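From: Najwa Boutros
To: allotments-list
Date: 5/18/25
Subject: Re: Re: The water butts, again

Leandro,

Thank you for the long message, which I read twice, once with a biscuit. I'll take it in pieces.

An old desktop tower with its side off:

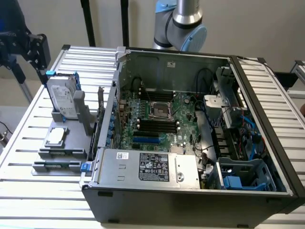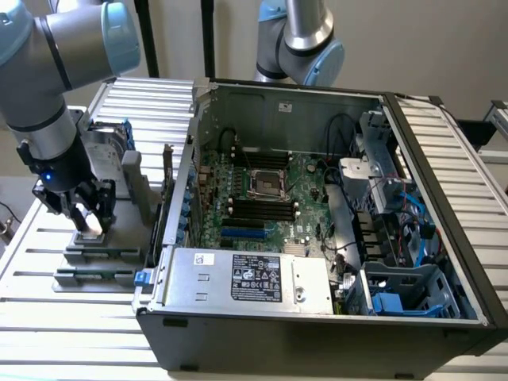

On the matter of the hosepipe, I think you are being hard on the Godutska end. They are downhill of everyone, they get whatever pressure is left, and by the time the top plots have finished with their courgettes it comes out like an old man clearing his throat.

Leandro Pastor wrote:
> I propose a rota. Odd plots water before breakfast, even plots
> after supper. The meter read 3063 when I looked and I would like
> it not to climb like that again before June. Also, whoever has
> the big Azar butt should share it. It holds 500 litres and serves
> one row of beans.

The big butt is mine, as you well know, having helped me roll it through the gate and swore at it in two languages. It is welcome to be shared. Bring your own can, put the lid back on, and don't let the tap drip. The last person to borrow from it left me with a very fine crop of slugs and no water.

As for the rota, plot 7 is both odd and, since the hedge was moved, half of plot 8. Does Mrs Whoever-it-is water one side at dawn and the other at dusk? I would pay to watch, but I don't see it lasting a week.

What would help more is mulch. Kurnel delivers composted bark to the lane if enough of us order together, and I'd rather spend money on that than on another laminated notice. Zavix are cheaper but their last load was mostly twigs and I found a fork in it — a dinner fork, rather nice, now in my kitchen drawer.

So, if you want bark, reply to me and not to the whole list. Say how many bags and which plot. I'll need the money before they deliver, as I am still owed for the netting.

Leandro, your spare key is under my rhubarb pot. Please stop putting it under the other one, it's the first place I'd look if I were a burglar with an interest in beans.

Najwa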